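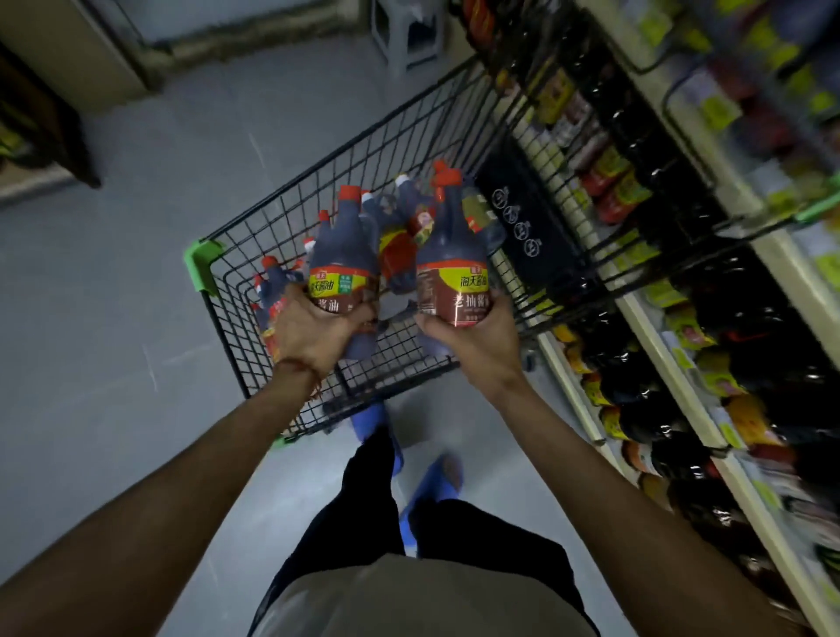
The return bus comes too soon for a full week's groceries, one rider told the Transportation Office this fall, and the stop at Drelico Market is on the wrong side of the parking lot for anyone with heavy bags. Similar remarks appeared many times in the comments received during the review of the Utivwood Grocery Shuttle. The revised service described in this item takes them into account.

Changes to the Utivwood Grocery Shuttle

The Utivwood Residents' Association has completed its review of the grocery shuttle and has approved a new timetable, a relocated stop and a revised policy on bags and carts. The new timetable takes effect in November. Comment forms were accepted until the close of business on Monday, October 31, 2022, and forms received after that time will be held for the spring review.

The shuttle was established to serve households without a car and residents who are temporarily unable to drive. It is paid for out of the general assessment and operated under contract by Vesteck, which also supplies the drivers and maintains the vehicle. The service is open to every one of the 730 households in Utivwood, and no proof of need is required to ride.

What residents told us

The office received 150 completed forms. A number of residents attached letters, and several telephoned with further remarks, which staff wrote down and added to the file.

The most frequent concern was time in the store. Under the current timetable, the shuttle waits at the Drelico stop for a short period and then returns directly to the North Gate. Riders who miss the departure must wait for the next round trip. Residents shopping for larger families reported that they regularly put items back or left the checkout line in order to catch the bus. Others said that they split one week's shopping into two trips, at some cost to their own time and to the seats available for their neighbors.

The second concern was the stop itself. The present stop was chosen when the market's main entrance faced the avenue. The entrance has since been moved to the east side of the building, and riders now cross two traffic lanes and a row of parking spaces to reach the shuttle. Residents who use a cane or a walker described this crossing as the hardest part of the trip. Parents with small children made the same point.

The third was the choice of stores. Many residents buy produce at Drelico but prefer to buy rice, noodles, sauces, tea and frozen dumplings at Woo Market, where the selection is wider and larger bottles and bags are sold. At present there is no shuttle service to Woo Market. A public bus passes it, although the walk from the bus stop is long and has no shade or shelter.

Some comments concerned matters outside the contract, including prices at both stores, the supply of carts at Drelico, and the timing of the traffic signal at the avenue. These have been passed to the parties responsible where an address was available. The Association has no authority over them and cannot promise a reply.

The new timetable

Weekday service will continue with a morning and an afternoon round trip. The wait at Drelico will be extended on both trips. To make room for the longer wait, the shuttle will no longer stop at the post office on the afternoon trip. Records kept by the drivers show very light use of that stop in the afternoon, and the morning stop at the post office is unchanged.

On Saturday, the shuttle will make three round trips. The first and last will serve Drelico only. The midday trip will serve Woo Market, with a stop at Drelico on the way back for riders who wish to get off there and return on the last trip. Riders who choose to do so should keep in mind that the last trip is often full and that seats cannot be reserved.

The evening trip, which was offered over the summer as a trial, will not continue. The office recognizes that this will disappoint residents with daytime jobs. The cost of a second driver shift was high in relation to the number of riders, and Vesteck was not able to offer the evening hours at the daytime rate. The question will be raised again when the contract comes up for renewal.

Printed timetables will be placed in the mail room, the laundry buildings and the lobby of the main office. Large-print copies may be requested at the front desk. The old timetable posted inside the shelter at the North Gate will be taken down when the new service begins, and residents are asked to discard any earlier copies they may have at home.

The Drelico stop

With the agreement of the store's management, the stop will move to the east side of the building, next to the pharmacy door. The curb there is already cut, and there is a covered area with a bench. The driver will pull fully up to the curb and lower the front step before opening the door.

Riders should not wait in the fire lane, which begins at the yellow post. The store has asked us to repeat this request, and Vesteck drivers have been instructed not to pick up passengers there.

The stop at Woo Market will be at the side entrance on Linden Street. There is no bench at this location. A request has been made to the property owner, and any news on this subject will be carried in a later issue.

Bags, carts and heavy items

The former limit of two bags per rider was widely disliked and unevenly applied. It is replaced by the following policy.

Each rider may bring on board what he or she can carry in a single trip from the curb, together with one folding cart. Folding carts must be emptied or secured with the strap provided behind the driver's seat. Store carts may not be brought onto the shuttle or left at the stop. They should be returned to the nearest cart rack before boarding.

Glass jars, large bottles of oil, vinegar or sauce, and similar heavy items should be placed on the floor and kept out of the aisle. Please check that caps are tight before boarding. Two spills last winter took the vehicle out of service for cleaning, and on one of those days the afternoon trip was canceled.

Drivers may help a rider lift a bag over the step when asked. They are not permitted to carry groceries to a residence or to leave the vehicle while passengers are on board. Residents who need help from the North Gate to their door may call the front desk before leaving home, and a member of the grounds staff will meet the shuttle if one is available.

Frozen food is accepted at the rider's own risk. The shuttle has no cooler. During warm weather, an insulated bag is advisable, particularly on the midday trip to Woo Market, which is the longest of the routes.

Fares and passes

The service remains free of charge to residents. Guests staying in Utivwood may ride when accompanied by a resident, provided that seats are available. Home health aides traveling on behalf of a resident may ride alone with a pass issued by the office. Passes issued under the old system will be honored until they expire.

Children under 10 must ride with an adult. Service animals are welcome at all times. Other pets may travel only in a closed carrier held on the lap.

The shuttle has 13 passenger seats, and standing is not allowed under the terms of the insurance. When all the seats are taken, the driver must leave remaining riders for the next trip. Residents who are flexible in their plans are encouraged to use the weekday morning trip, on which seats are usually free.

Weather and holidays

The shuttle does not operate on days when the main office is closed for a holiday. The holiday calendar is printed on the back page of this newsletter. In November, there will be no service on Thanksgiving Day, and on the day before it the afternoon trip will leave one hour earlier than usual to allow for traffic near the stores.

In the event of snow or ice, a decision will be made by seven o'clock in the morning and recorded on the office telephone line. If the morning trip is canceled, riders should call again before setting out for the afternoon trip, as conditions may have changed. The driver may also end service during the day if the hill on Orchard Road becomes unsafe. In that case, riders already at a store will be brought home by the lower road, and the return may take longer than usual.

Lost property

Items left on the shuttle are brought to the front desk at the end of each day. Perishable food cannot be stored and will be discarded the same evening. Dry goods, canned food and unopened bottles are kept for one week, after which they are given to the pantry in the community building. Umbrellas, gloves, keys and reading glasses are kept until the end of the season. A large number of reusable bags are also being held at present, and residents are invited to look through them during office hours.

Questions and further comments

Questions about the timetable or about passes should be directed to the Transportation Office, on the ground floor of the main office building. Complaints about a particular trip should state the day, the time and the stop, so that they can be checked against the driver's log. Written complaints receive a written answer. Comments on the new service may be left in the box beside the mail room at any time and will be read in full before the spring review.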